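A **crocheted bouquet** is a small bunch of flowers worked in yarn with a hook, usually wrapped and tied in the same way as fresh flowers from a shop. It is given as a present or kept as an ornament in living rooms and on desks.

## Construction

The flower heads are made one by one. A simple flower is worked in the round from a ring of stitches, and a fuller one is made as a long strip, which is then rolled and sewn at the base. Leaves are worked separately in green and put between the blooms to close the gaps. In larger bouquets each flower has a wire stem; in small ones the heads are often sewn directly to the wrapper.

The wrapper is a flat piece worked in rows and folded around the flowers. A ruffle may be added along its upper side -- this is made by working several stitches into each stitch of the row before. The bouquet is closed with a ribbon, a cord or a bundle of thin threads.
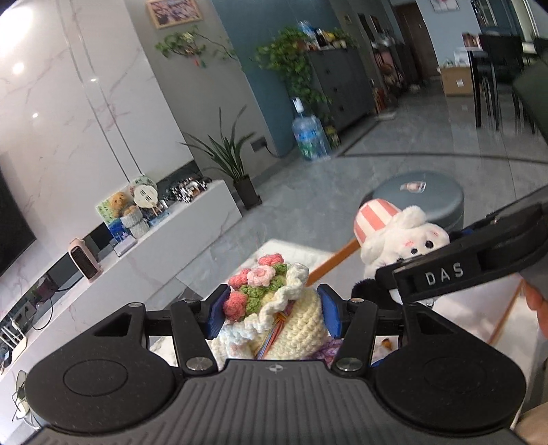

Thick yarn is preferred by beginners, as the stitches are easy to see and the work grows quickly. The pattern booklet *Grindby*, written by Ljubica Vukčević, gives 17 bouquets, of which 4 are for thick yarn only. Pinks and corals with a pale wrapper are common colours.

## Care

Dust is removed with a soft brush. Bouquets without wire can be washed by hand in cool water, and should dry lying flat. The ruffle is shaped again with the fingers while it is damp.

## See also

- Crocheted toys
- Yarn weights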